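15 May 2026

Brush + cup, table 2. Third chore on the Bastos list (after cloths and spoons). Question for the Stinlow people is still the same one: can a machine put a bathroom shelf back in order yet, or do we keep telling them "next year." Working on the brush first because everyone in the room thought it was the easy one.

Hand grippers, two of them, right does most of the work. Cup is the cream ring one, brush is the pink vented one.

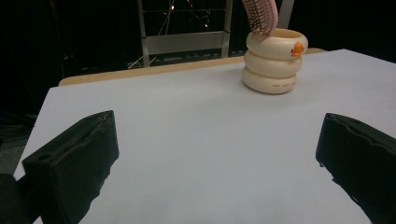
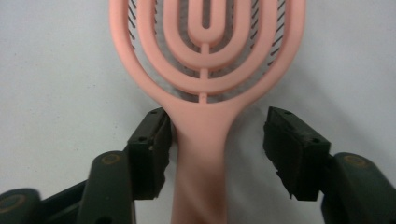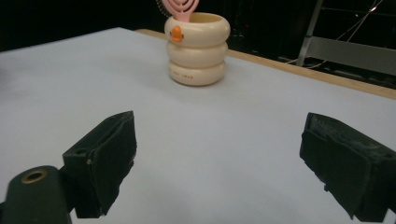
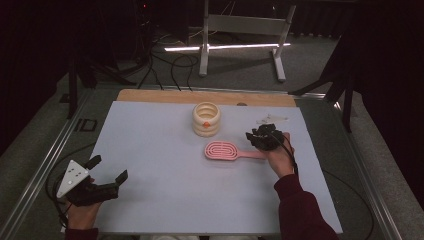
## What makes it hard

- Brush in cup: only part of it sticks up over the rim and it leans. Lean is different every time. A person doesn't even look, the policy has to.
- Handle is a flat strip. Fine if you come at it from the sides, bad if you come at it flat-on. Second picture is the grip I want everyone to copy — fingers at the neck, right under where the head starts.
- Left finger gets to the handle before the right one does. You can see the gap on the right side in that same shot. If you close anyway the brush gets shoved over and the angle is off for the drop. Close slow.
- Brush flat on the board (last one) is a whole differnt job. Handle toward the right hand is OK. Handle pointing away, Washington had to regrip nearly every time.
- Head is all open loops, so depth through it is junk. Mask it? Ask Maiara.
- Pale cup on a pale board. Wrist view mostly copes up close, worse from far back. Try the darker board from Trellatwood.

## Numbers so far

291 good demos in the set. Target is 1000 before we retrain, Maiara Rangel thinks we can stop sooner if the starts are varied enough. I don't, but will run it at whatever we have when the February checkpoint is retired.

The February checkpoint on this task: gets to the cup, hovers, closes on air above the rim. Did the brush twice clean when I set the cup dead center. Move the cup a hand's width and it goes to where the cup used to be. So that's memory, no skill there yet.

## Can it do the chore

No. Pieces of it. Picking a brush off a bare board I'd bet on by summer. Putting it back in the cup handle first, with somebody's toothbrush and a comb already in there — not close. Wutuswood demo reel makes it look solved but their cup is as wide as a bucket and the brush is always laid out the same way.

People doing it with the grippers are slow too, which should tell us something. Washington Fontes fumbled the insert over and over until he quit trying to aim the tip and just leaned it on the rim and let it drop. Put that in the demos on purpose. It's how I'd do it half asleep at the sink.

## To do

1. Starts: cup back left, back right, middle. Stop always using the same spot.
2. Check finger pads, edges are getting ragged. Swap before the next long run.
3. Re-label the flat-brush episodes seperately from the in-cup ones, they are mixed right now.
4. Send Stinlow the failures along with the good ones
5. Comb next. Or the soap, if Maiara wins.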